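Product Watch: The Hallby kitchen task kit

Filed January 16, 2021

The sales sheet for the Hallby kit promises "a complete home environment on one table." I have read a lot of sales sheets, and I went into our trial with my arms folded. Zumidport, the distributor, is asking members to sign up for a lease by May, so a few of us thought somebody should use the thing first and write it up plainly.

What you get is a box of play kitchen goods, a task book with 164 numbered exercises, and 90 days of phone support. The arm is not part of the deal. You supply that yourself, which is mentioned in small type on the back page. The exercises are the usual fare: move the fruit, fill the dish, clear the plate, and so on up to jobs that involve the toaster oven. Kaltumport, who put the kit together, say a lab can be running the first set within a morning. We weren't, though part of that was our own slow start with the software.

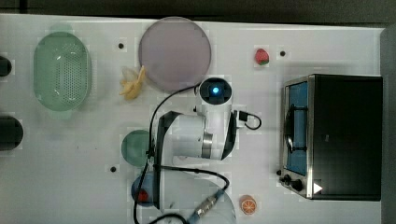
The arm over the Hallby table, with the toaster oven at right.

My first complaint is the fruit. Toy food has been the standard for this kind of work for years, and I understand why. It doesn't spoil and it doesn't leak. But a member who buys this kit hoping to learn how an arm copes with a real, soft, half-peeled banana will learn how it copes with a toy one. The task book calls these "food handling skills" all the way through. I would call them toy handling skills and charge less.

My second is the clear bowl. Anyone who has worked with overhead cameras can guess how I feel about a see-through bowl on a white table. Kaltumport lists it as a "challenge item." Fine, but then give us a plain one as well, so we can tell a bad grasp from a bad view. Aoi Kudo, who ran most of our sessions, disagrees with me here and thinks the bowl is the most useful thing in the box. She is more patient than I am.

The layouts bother me less than I expected. The book gives a starting arrangement for each exercise, and they do look like a table somebody has been cooking at, with things near the edges and things lying across other things. I'll give them credit for that.

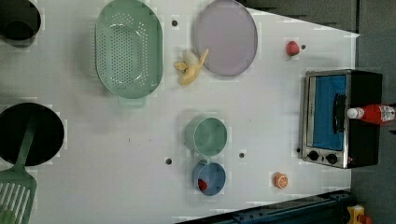

Cups, pans and toy food set out on the table, ketchup bottle on top of the oven.

What the book doesn't give is a decent way to score anything. An exercise is marked "done" or "not done" by whoever is standing there. Aoi and I scored the same 4 runs separately and agreed on 3. The rep's answer was that users "develop a feel for it." I don't want a feel for it — I want a rule I can hand to a new student.

Sveinbjörnsson sells a plainer set with fewer pieces and a proper scoring sheet, and we hope to borrow one before the lease deadline. Until then my advice is to hold off signing. If your group already has an arm and a table, price up a trip to the toy store first. Members who want to look through the task book can ask at the front desk, but please bring it back, as we only have the one copy and it belongs to Zumidport.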